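To: Bustameck hand-demonstration list
From: Róisín Scanlon
Date: June 18, 2018
Subject: Re: Packets and wrappers in the tabletop tasks

Dear colleagues,

Thank you to those who responded to the draft instructions circulated in May. The question raised by Jarlath Gallagher affects all of the tabletop tasks, and the coordinating office has therefore decided to answer it on the list. His message is quoted in part below.

> Our operators in Hanora have completed 296 demonstrations of the storage task with the hand-held grippers. The rigid items give us no difficulty. The flat plastic packets do. Some operators close the jaws across the middle of the packet, others across a corner, and one prefers to push the packet to the edge of the table and take it from there. All three methods get the packet into the box. The draft says only that the item should be "grasped securely." Are we to standardize, or should each operator continue as he or she sees fit?
>
> A second point. The draft asks for the table to be cleared of "unrelated objects" before each demonstration. We work in furnished rooms, and our operators would like to know how strictly this is to be read.
>
> Jarlath Gallagher

On the first question, the office does not wish to prescribe a single grasp. A packet that lies at an angle should be approached at that angle, with the wrist turned before the jaws reach it. The jaws should come down open on both sides of the packet and close at an even speed. Operators should avoid correcting the angle after contact, as this drags the packet over the cloth and teaches a movement that we do not want repeated. Sliding an item to the table edge is acceptable only where the task sheet names it as the method. Demonstrations already made in that way need not be discarded, but they should be entered in the log under a separate task name.

Where two grippers are in use, the idle one should be held low and to the side, within easy reach of the work. It should not be set down between steps. Several recordings from the Buenaventura group had to be returned for this reason, and the operators there have since been asked to repeat 14 of them.

On the second question, the wording of the draft was too broad and will be changed. "Unrelated objects" was intended to mean anything that blocks the path between the item and its container. Household objects farther back on the table may stay. So may a patterned tablecloth. A policy trained only on bare, plain surfaces is of little use in a home, and Eylül Soylu's comparison of the two sets supports the decision to leave such things where they are. The collection now stands at 1,219 demonstrations, and too large a share of these was made on plain tabletops.

Three smaller matters should be noted.

Containers such as boxes and pencil cases may hold other items at the start of a demonstration. Operators should not empty them unless the task calls for it.

Shiny wrappers and clear plastic remain difficult for the tracking software. Please do not cover or dull the surface of an item. If a strong reflection falls on it, move the lamp or choose another place on the table, and record the change in the notes column.

A failed grasp should be kept in the recording when the operator recovers from it without touching the item by hand. If a hand is used, stop and begin again. Tredo has confirmed that its review form will carry a field for recovered grasps — the field is optional for older recordings and required for new ones.

The revised instructions will be sent to this list when the section on containers has been checked. Until then, groups may proceed on the basis of this message. Questions about gripper maintenance should continue to go to Tươi Dương and not to the list.

With kind regards,

Róisín Scanlon
Coordinating Office 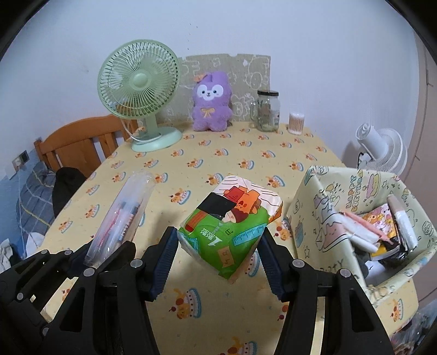 Rónán Lynch wrote:

Thank you for the ruling on approach angles. May I ask that the revised text also say how far the jaws should be opened before they come down? Our group has been opening them fully every time, which is easy to teach but leads to trouble when another item lies close by. I would prefer to let operators open them only as far as the packet requires, provided the reviewers will accept both.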